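Two sets of fingers and a lot of red cloth

April 13, 2025

I promised a proper write-up of the gripper comparison back in September and then got distracted by cable ties, a house move and a cold that lasted most of the winter. Sorry to the handful of you who kept asking. I've finally had a good long go at it, so put the kettle on, because I've got opinions.

Quick recap for anyone new. We've got a two-arm setup on the go at Mirkgate, and the question was which fingers to leave on it. One pair is the Heo, which has been on there since the beginning and which I know like the back of my hand. The other is the Kinum, which Na-rae Jin talked me into after she'd had a play with a set and wouldn't stop going on about them. Both fit the same mount, both close on the same command, and on paper there's hardly anything between them (this is always how it starts, isn't it?).

I used clothes for the whole thing. Blocks and cups are easy, and every gripper I've ever bolted on has looked brilliant with a block. Sports kit is the opposite: it slides, it bunches, the seams are thicker than you think and the thin bits are much thinner. If a pair of fingers can get hold of the edge of some shorts and keep hold, I'm happy to trust it with most other things.
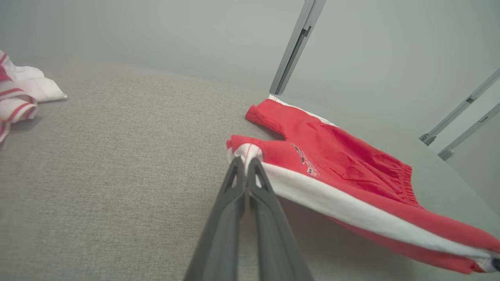
Got a fold near the waistband, with the stripe running off to the right.

What I want from a pinch is a small amount of cloth, held right at the tips. Too much and you drag half the garment with you, too little and it slides out the second you lift. With the Heo I tend to get a generous mouthful whether I want one or not, and it's forgiving if I come in a touch high. The Kinum is fussier. You have to get down to the surface properly, and when you do it takes a lovely neat fold, but come in high and you've closed on thin air and feel silly.

I did 337 grasps in all over the whole comparison, which sounds very disciplined until you know that I lost my tally sheet twice and had to rebuild it from the logs. Da-eun Hyun did the second half of the driving because my wrists had gone, and her numbers are better than mine with both pairs. I'm choosing to blame the chair!

The soft surface is worth a mention too. We work on grey upholstery with a bit of give in it, so you can push down slightly without anything complaining. I wouldn't try that on a hard bench with either pair. The flip side is that when the fingers press in, the cloth sinks with them, and a fold that looked easy from above turns out to be lying almost flat. Collars are my favourite starting point for exactly that reason, as they usually give you a bit of an edge to go for.

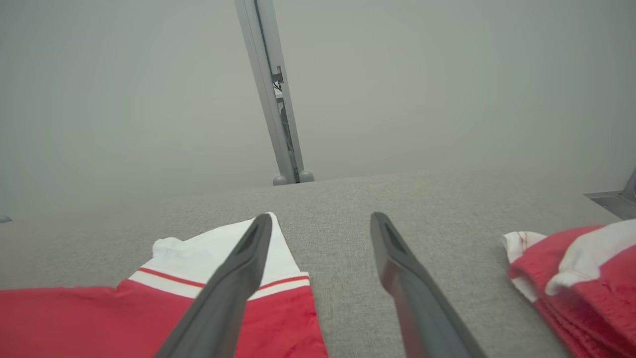 Cameras, and why I changed my mind

I used to do nearly everything from the overhead view. It's comfortable, you can see both arms, you never lose track of where the clothes are. For the rough move it's still what I'd pick. But for the last little bit, when the tips are nearly on the fabric, it's hopeless. You can't judge height from up there, and with bright red cloth the folds all melt into one another.

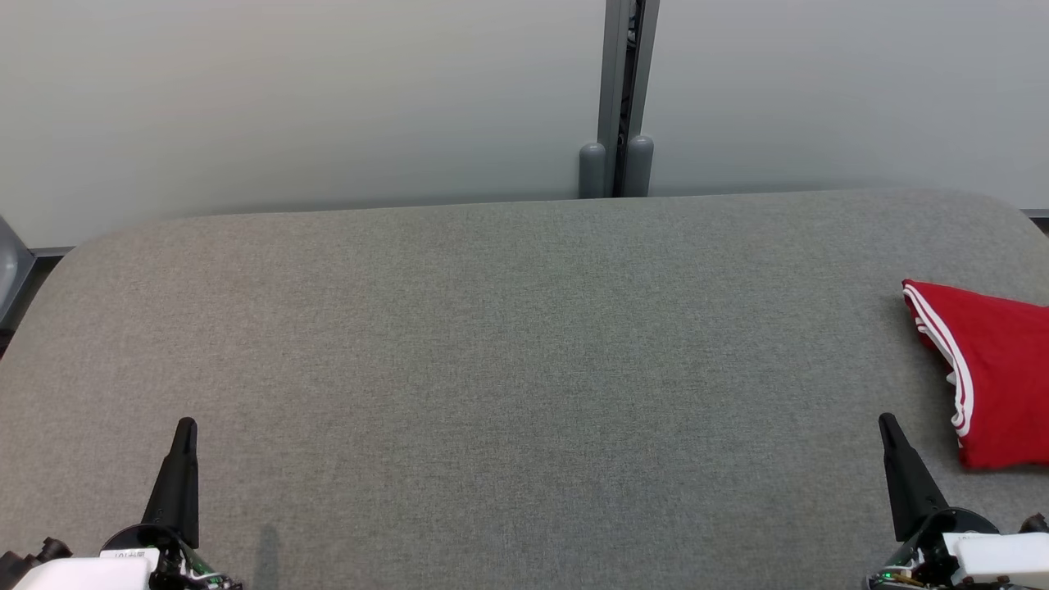

So I now do the first part from the top and then glance across to the wrist feed for the pinch itself. It took me ages to get used to it. The wrist picture swings about when you turn the arm, and the first evening I felt properly seasick. Da-eun took to it straight away and thinks I'm being a baby. What won me over was going back through the recordings afterwards (3894 clips on the drive by now, all my own fault, I never delete anything) and seeing how many of my misses were plain as day from the wrist and invisible from above.

One gripe about the wrist view is that the fingers themselves take up a great chunk of the picture. You learn to look past them, a bit like your own nose. I'd love the camera mounted a bit further back and may have a go at printing a new bracket, if the printer's in a good mood.

Then there's the two-handed stuff, which is where I'd expected the biggest difference. Holding something between two arms is a different game from picking it up with one. If one side pulls a smidge too hard the other has to grip for dear life, and that's when a slippery waistband makes a break for it. 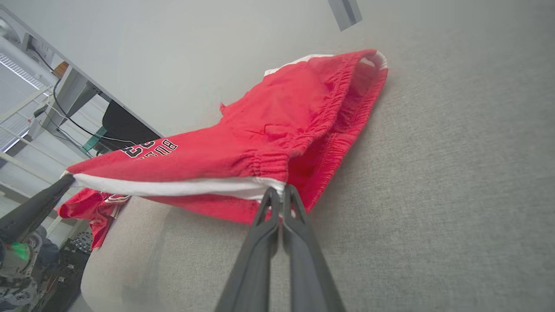 Shorts up off the surface, with fingers at both ends of the white lining.

My rule now is to get both sides closed, pause, and only then spread the arms, very slowly. I was rushing that for months. Na-rae's tip was to leave a bit of slack in the middle and stop fussing about getting it taut, and it helped more than anything I'd changed on the hardware.

As for a winner, I've gone with the Kinum on both arms for the time being. I still reach for the Heo when someone new wants a try, as it lets you get away with a lot more. If you're on the Muvinside controller, do turn the closing speed down before you start with either of them. I had it far too quick, and the tips were shoving the fabric away before they'd shut on it.

Next job is sleeves. Inside-out ones, if I'm feeling brave. If anyone's got a trick for finding the cuff on a long-sleeved top, please stick it in the comments, I'm all ears.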